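How to Measure a Window for an Outside-Mount Roller Blind

By Agnes Buchanan

Most blinds that don't fit were made exactly to the size on the order form. The size was wrong. Measuring takes a few minutes per window and it is worth doing with care, as a cut blind can't be sent back to most shops. These steps cover an outside mount, where the blind hangs on the wall or trim in front of the opening. If you want yours inside the recess, the steps are different and the tolerances are much tighter.

What you need

A steel tape measure, a pencil, paper, a short level and a step stool. Don't use a cloth sewing tape. They stretch, and an old one can be off by a good amount over the width of a patio door.

Work in millimeters if your supplier does. Gitero and Tennant both have order forms in millimeters, and converting from inches is one more chance to slip up. 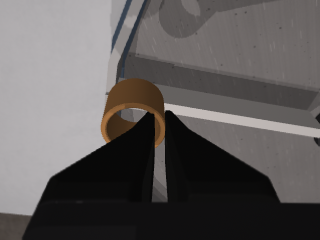
Do I need to measure every window if they all look the same size?
Measure each one. Windows put in by the same builder on the same day can still differ by enough to show, and the plaster around them differs even more.

Step 1. Name the windows

Give every window a short name and write it down before you measure anything. "Bedroom left" is fine. "Window 2" is fine too, as long as you also make a sketch that shows which one it is. Use the same name on the order form so it ends up on the carton label.

Step 2. Measure the width

Measure the opening from side to side at the top, the middle and the bottom. Write down the widest of these. Then decide on the overlap, meaning how far the blind goes past the opening on each side. I use 75 mm per side in bedrooms and 50 mm elsewhere. More overlap means less light around the edges.

My back bedroom is the one I always use to explain this. The opening is 1304 mm at its widest. Adding 75 mm on each side gives 1454 mm, and that is the fabric width I wanted.

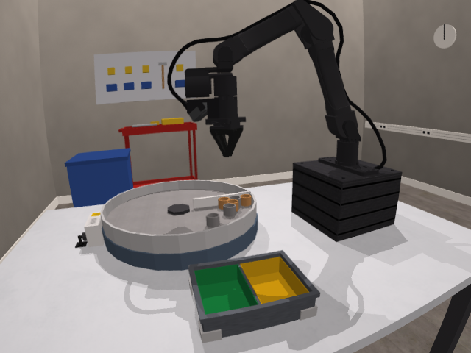
Note that I said fabric width. On a roller blind the brackets and the chain control stick out past the fabric, so the overall width is larger. Some suppliers ask for one and some for the other. The Wuritden form has a box to tick, and it is easy to miss — look for it near the top, under the color choice. If the form doesn't say, call and ask before you order.

Step 3. Measure the height

Measure from where the top of the brackets will sit down to where you want the blind to end. Allow at least 100 mm above the opening for the brackets and roll. At the bottom, stop at the sill if it sticks out, or go 75 mm below the opening if there is no sill.

Check that there is solid wood or a header behind the spot you picked. A small blind will hold in good drywall anchors. A wide blackout blind is heavy and should be screwed into framing. 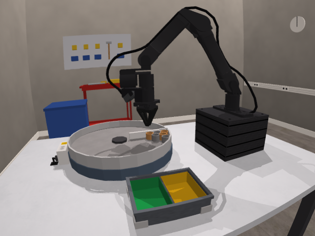 Look for things in the way as well. Window handles, crank arms, alarm sensors and deep tile edges can all catch the fabric. If a handle sticks out past the wall, order extension brackets or have the blind roll off the front of the tube so that it hangs farther out.

Step 4. Check for level

Hold the level along the top trim. If the trim slopes, don't follow it with the brackets. A roller blind hung off level will creep to one side as it rolls and the edge will fray. Draw a level pencil line and mount to that, even if the gap above looks a little uneven.

Step 5. Pick the control side

Choose left or right as seen from inside the room. Keep the chain away from beds and cribs, and fit the safety tensioner that comes with it. The Trongate model I have in the kitchen is spring operated and has no chain at all. 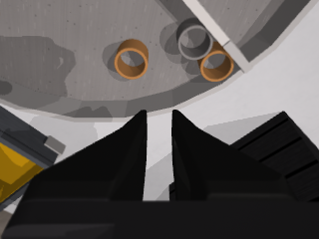 Step 6. Measure again and order

Leave it for a day, then measure everything again on a clean sheet without looking at the first one. Compare the two. Where they disagree, measure a third time.

Write width first, then height. Keep a copy of the form until the blinds are up. When the cartons come, check the label sizes against your copy before you drill any holes.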